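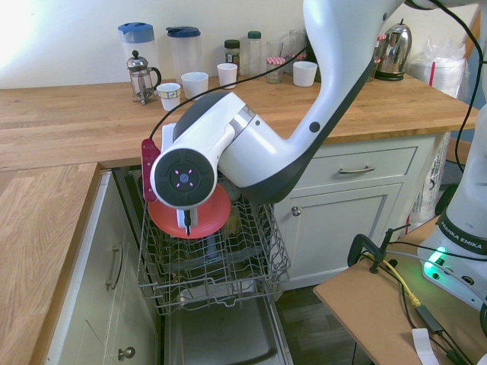
Morenike Igwe
Contributing editor, judo and grappling entries

Uchikomi

Uchikomi (say it oo-chee-koh-mee) is the judo drill where you go in for a throw again and again without finishing it. You take your grip, break your partner's balance, turn or step into position, and then come back out and go again. If you have ever walked past a judo club in the evening and seen two lines of people bobbing in and out of each other like pistons, that was uchikomi. I've done it since I was a kid in Sotell and I still have opinions about it, so fair warning, some of them have crept into this entry.

The person doing the attacking is called tori and the person being attacked is called uke. Those two words will come up a lot. In uchikomi uke stays on their feet most of the time, and that's the main thing that separates it from nagekomi, where every entry ends with uke going over and landing on the mat.

The name

The word comes from two Japanese verbs, utsu (to strike or hit) and komu (which carries the sense of going in). Put together you get something like "driving in" or "hitting into." Kendo uses the same word for its own striking practice, and it means something different enough there that you shouldn't mix them up at a party with kendo people. In English you'll hear "fit-ins," "entries," "turn-ins" or just "reps." My first coach said "turn-ins" for everything, even for foot sweeps, where you don't turn at all, and it took me years to stop doing the same.

What happens in one repetition

Most teachers split a throw into kuzushi (breaking the balance), tsukuri (fitting your body into place) and kake (the actual throwing). Uchikomi covers the first two. Take seoi-nage, the shoulder throw, done right-handed. You pull the sleeve up and out, the lapel hand lifts, your right foot goes in front of uke's right foot, the left foot swings around behind you, your knees bend, and your back ends up close against uke's front with your hips lower than theirs. Stop. Step out the way you came in. That's one.

The stepping out matters more than people think. Beginners tend to collapse backward out of the position, let go of the sleeve or lose their posture, and then the next entry starts from a mess. I tell new folks to leave as carefully as they arrived.

Eyes and head are the other thing. In a turning throw the head should go around with the body, looking where you'd be throwing. The old joke is that you should be looking at your watch, because of how the sleeve hand comes up. I don't wear one, but the picture works for me.

Kinds of uchikomi

Standing uchikomi is the plain version. Uke stands still, tori goes in and out. It's where everyone starts and it's great for learning the shape of a throw.

Moving uchikomi has both partners walking, forward, backward, sideways or in a circle, with an entry every few steps. This is so much closer to real judo, and so much more annoying to learn! Your feet have to arrive while uke's weight is still shifting, and for the first few weeks they just won't.

Speed uchikomi is a burst against the clock. You go as fast as you can keep the form together. Coaches like it for conditioning, and it does make your lungs burn.

Sannin uchikomi is the three-person kind. A third player holds on behind uke, often by the belt or the jacket, and acts as an anchor, so tori can drive in at full power without anybody flying off. Big heavy entries for throws like uchi-mata or harai-goshi get a lot out of this.

Solo uchikomi is done alone, with a rubber band or an old belt or a jacket tied to something solid, or with nothing at all. When there's no partner and no equipment you'll also hear it called tandoku renshu, solo practice. I've done plenty of it in hallways.

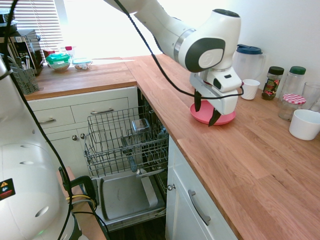

Pink plate on the counter, with a pitcher and jars to one side.

Uke's job

I want to give this its own section, partly out of guilt, as I was a terrible uke for most of my teens. Uke is supposed to stand upright with a natural posture, hold a normal grip, and react honestly. When you're pulled, you let your balance go a bit and then give just enough resistance that tori doesn't fall over. If you lean back and lock your arms, tori learns to throw a fence post. If you flop forward every time, tori learns that balance breaking is free, and then the first stiff opponent comes as a nasty shock.

A good uke is worth gold. At Stikia, the club where I do most of my training now, the coaches pair new people with the older brown belts for the first part of the session, and you can see the entries get better in an evening.

How many, how often

There's no official number. A common pattern is sets of ten, swapping roles after each set, and you'll find clubs that do a few sets as part of the warm-up and clubs that build half the night around it. College programs in Japan have a reputation for very big totals, and plenty of visiting players come home with stories.

The standard at Stikia is 200 entries a session for the competition group, split across 2 throws. I kept a notebook one July when I was coming back from a shoulder injury, and my total for the month was 794, all of them left-handed - I'm a righty - which was humbling. The notebook doesn't say how many were any good. I'd guess a smallish share.

Quality against quantity is the fight you'll hear in every changing room. The people who like high numbers say you need the movement to be automatic, so it comes out under pressure when there's no time to think. The other side says that sloppy repetition makes for automatic sloppiness. I lean toward fewer reps with more attention, though I'll admit I got my own best throw by doing a silly number of them at sixteen.

The argument about it

Uchikomi has its critics, and they aren't cranks. The main complaint is that the drilled entry doesn't look like the throw people do in a match. In standing practice the pull goes high, tori stays upright, and the weight comes back to the middle every time. In a real throw everything keeps going past that point. If you train the stop, the argument goes, you might end up stopping. Some coaches have cut static uchikomi way down and put the time into nagekomi, grip fighting and situational sparring.

The defenders answer that it saves bodies. Falling is tiring, and uke can take a lot more entries than landings in an evening. It also works on a small mat, or with a crash mat already in use across the room. Most places I've trained at end up with a mix, usually some entries with a throw on the last one of the set.
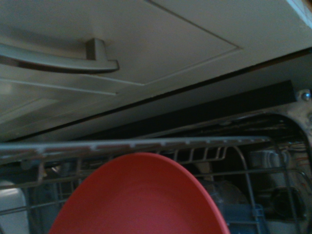
Equipment

You don't need much. Mats, a partner, and a judogi (the jacket and pants) that won't tear when someone hauls on the sleeve. Bands are the popular extra. They come as long rubber tubes or flat elastic with a handle or a bit of jacket cloth on each end, and you loop the middle around a post. The ones with cloth ends are nicer, I think, as your grip feels right. Mine are Flasemico, medium weight, and the stitching has held up fine. Check whatever you've tied them to before you lean your whole body into it, please.

Bands have one odd habit you should know about. They pull hardest at the end of the entry, when you're already in, and a person resists most at the beginning. So the timing feels backward. Use them for footwork and for pulling strength, and go back to a human for everything else.

In competition and grading

Nobody scores points for uchikomi in ordinary contest judo, and you'll mostly see it in the warm-up area, where players do a few quick sets with a teammate before they're called. Some local events run a speed uchikomi contest on the side for fun, especially for kids. The Liepiņa Cup has one with teams of 6, and it's loud, and the judging of what counts as a proper entry gets argued over every single time. Whether a grading includes it depends on who is running the grading. Mostly you'll be asked to show the finished throw.

Related terms

Nagekomi: repeated throwing practice, with uke falling each time.
Butsukari: literally bumping or colliding, an older-sounding word used by some teachers for much the same drill.
Randori: free practice, both people trying to throw.
Yakusoku geiko: agreed practice, usually on the move, where partners take turns and let clean throws go.
Kuzushi: breaking balance. See the separate entry, which is longer than this one and has far more about grips.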